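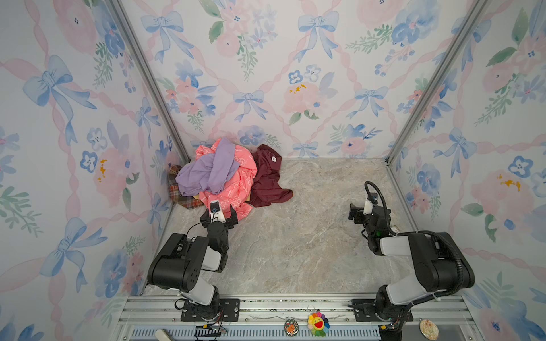 Clothes in a crumpled pile, with the maroon one spread flatter beside it.

Kalline Folding Corner: Frequently Asked Questions

How do I start with a big mixed pile?
Take one piece from the top and finish it before you touch the next. Many customers pull from the middle, and then three sleeves come together and everything must be sorted again.

Do I need to separate colors for folding?
No. Colors matter for washing only. For folding we prefer to separate by fabric, so the soft pieces stay together and the shirts stay together.

My plaid shirt never comes out straight. What am I doing wrong?
Probably you lay it on the table too early. Lift it first by the shoulders and let it hang for a moment, so the folds fall down by themselves.
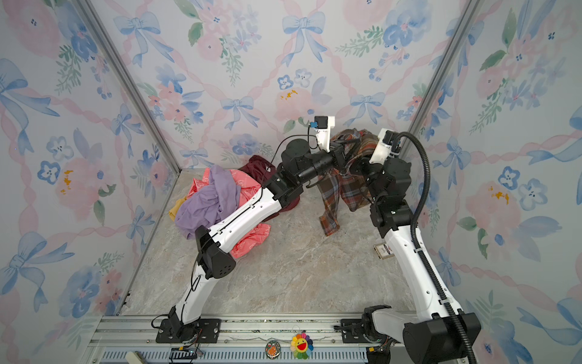 Then lower it slowly, hem first, and smooth it from the collar outward. With plaid you have a help that plain shirts do not give: follow one line of the pattern from top to bottom. If the line is straight, the shirt is straight.

Which side should be up?
For shirts, the front goes down and the back goes up. Fold both sides in, lay the sleeves along the back, then fold 2 times from the bottom. Look for the label near the collar if you are not sure where the middle is. 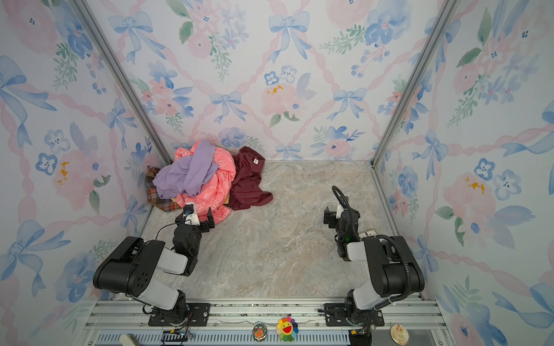 Lavender on top, coral pink under it, and a maroon shirt with its label near the collar.

Can I put thin and thick clothes in one stack?
Yes, but please put the thick ones at the bottom. A thin blouse under a heavy sweater will get marks.

What surface is best?
Any flat and smooth one. Our Ornby shop uses a marble pattern and our Kargate shop has plain white. Zamfira Ursu, who teaches the evening class at Kargate, likes a towel under silk, because silk slides.

Should I hold the shirt with one hand or two?
Two is better, one at each shoulder.

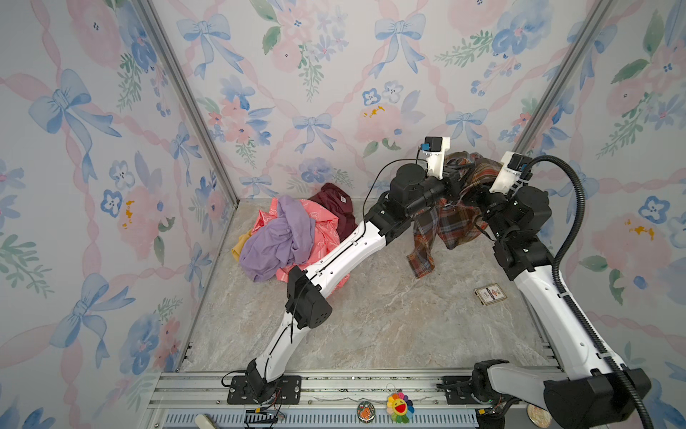

If the cloth is long, take it a little lower than the shoulder seam, so that you do not stretch the neck. Never pull by the collar only.

Can I bring my own clothes to the class?
Of course. Bring them washed and completely dry. The next class is in March, and Comfort Agbeko answers booking questions at the Ornby desk until 6 p.m.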